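Module resources / Automated storage and handling / Week 7

Shuttle racking: lift allocation and waiting time

These notes follow the September lecture by Jianguo Xiao and assume the reading on single-aisle systems has been done.

A shuttle store separates the two movements that a crane combines. Horizontal travel is done by a shuttle on each level, vertical travel by a lift at the end of the aisle. The shuttles work in parallel – the lift does not. In most layouts the lift therefore sets the output of the aisle, and adding shuttles has little effect once it is busy all the time.

The Flevenbridge layout is used throughout. It has 7 levels, 5 shuttles and 2 lifts, one for inbound totes and one for outbound. With fewer shuttles than levels, a shuttle must sometimes be moved between levels, and this move also takes lift time. Students often leave it out of the cycle calculation.

Let T be the mean lift cycle in seconds, including loading and unloading. The upper limit for one lift is 3600/T cycles per hour. For the outbound lift the measured rate was 139 cycles per hour, giving T = 25.9 s. Level changes must be taken off this figure before it is compared with the order demand.

Two allocation rules are compared:

Tusari rule: the oldest request is served first, whatever its level.
Thiele rule: the nearest waiting request is served first, with a limit on waiting time.

The second shortens empty travel but makes the order of arrival at the picking station less regular. A buffer is then needed at the lift exit. 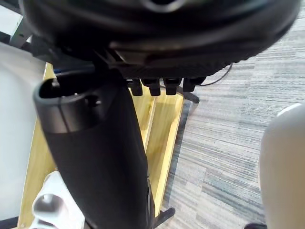

Fig. 2. Black arm segment and rounded part, close view.

For the tutorial, repeat the calculation for the Cotow layout with one shuttle on every level. State the lift cycle used and show level changes as a separate term.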